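# Gripper and Controller Evaluation Working Group

## Minutes of the Meeting of May 2025

**Present:** representatives of Manipulation, Simulation, Procurement and Laboratory Safety
**Apologies:** Data Services
**Minutes taken by:** Manipulation

### 1. Minutes of the previous meeting

The minutes were approved with one correction. Under item 4, the closing force quoted for the Clotance gripper had been given as a rated value. It was the value set in the controller for the tests. The rated value will be taken from the supplier's sheet when the supplier sends the current edition.

### 2. Matters arising

2.1 Procurement reported that the loan agreement for the Jiang controller has been signed and that the unit may be kept through the end of June. An extension would have to be requested in writing before that date.

2.2 The spare wrist cable has been ordered. No delivery date has been received.

2.3 The request to move the second test bench nearer the loading door was withdrawn.

### 3. Comparison of grippers in simulation

3.1 Simulation presented the results of the tabletop trials. Two grippers were compared, the Clotance parallel model and the Susturora model with the longer fingers. Both were run on the same arm model with the same controller settings. A total of 3000 attempts were completed for each gripper, using starting layouts drawn from a shared list so that each layout was presented to both.

3.2 The object set for these trials mixes tableware with toys and fruit. Members had asked at the previous meeting for shapes that do not present two flat sides to the fingers, and the soft-bodied animal shapes were added in response. It was noted that the toys are modeled as rigid bodies and that results for them should be read with this in mind.

3.3 The layout used for the discussion places the target directly beside a bowl, which restricts the directions from which the fingers can come down. Manipulation observed that this is closer to the working conditions of the intended application than the open layouts used in the first round.

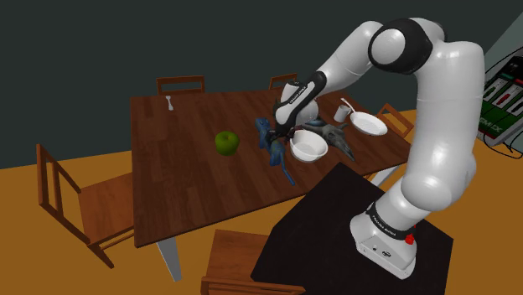

*Figure 1. Tabletop layout, simulation. Gripper at the blue toy animal, with the bowl to one side and the green apple to the other.*

3.4 The Clotance gripper recorded 251 failed attempts. The Susturora gripper recorded fewer failures overall but took longer per attempt, mainly in the final part of the descent. Simulation was asked to report the timing separately for cluttered and open layouts, as the combined value hides the difference between them.

3.5 Discussion followed on what should count as a failure. At present an attempt is marked as failed if the object is not held at the end of the lift. Laboratory Safety asked that contact with a neighboring object also be recorded, whether or not the lift succeeds. Manipulation agreed in principle but considered that light contact with the bowl should not be given the same weight as tipping the cup. It was agreed to record contact as a separate column and to leave the definition of failure unchanged for this round.

3.6 A question was raised about visibility of the fingertips. With the dark table finish, the fingers of the gripper are difficult to separate from the tabletop in the rendered views. Simulation will repeat a portion of the trials with a lighter table surface. The dark surface will be kept for the main comparison so that the figures remain comparable with the first round.

3.7 Members also asked whether thin utensils should remain in the object set. Neither gripper model handles them well, and the outcome depends heavily on the friction value chosen. The utensils will stay on the table as obstacles but will not be used as targets until the friction values have been reviewed.

### 4. Controllers

4.1 Manipulation reported on bench trials of the Jiang controller against the unit now in use. The Jiang unit followed the commanded path more closely at low speed. At higher speed it stopped 7 times with a communication fault. The log files have been sent to the supplier, who has acknowledged them.

4.2 The group did not wish to draw a conclusion before the faults are explained. The unit now in use will remain the reference for all gripper tests.

4.3 Procurement pointed out that the Homix controller was left out of the comparison for reasons of price and that a revised quotation has since been received. It was agreed that the quotation be circulated. No bench time will be set aside for it at this stage.

### 5. Cameras

The item was deferred in the absence of Data Services. A written note on mounting positions is to be supplied for the next meeting.

### 6. Actions

| No. | Action | Responsible |
|---|---|---|
| 6.1 | Report attempt times separately for cluttered and open layouts | Simulation |
| 6.2 | Add contact with neighboring objects to the results table | Simulation |
| 6.3 | Repeat part of the trials with a lighter table surface | Simulation |
| 6.4 | Review friction values for thin utensils | Manipulation |
| 6.5 | Follow up fault logs with the controller supplier | Manipulation |
| 6.6 | Circulate revised Homix quotation | Procurement |
| 6.7 | Supply note on camera mounting positions | Data Services |

### 7. Any other business

Laboratory Safety reminded members that the bench area must be signed out after each session, including sessions in which the arm has not been powered.

### 8. Next meeting

The next meeting will be held in June, before the loan period for the Jiang controller ends. Papers should reach the minute taker 2 working days in advance.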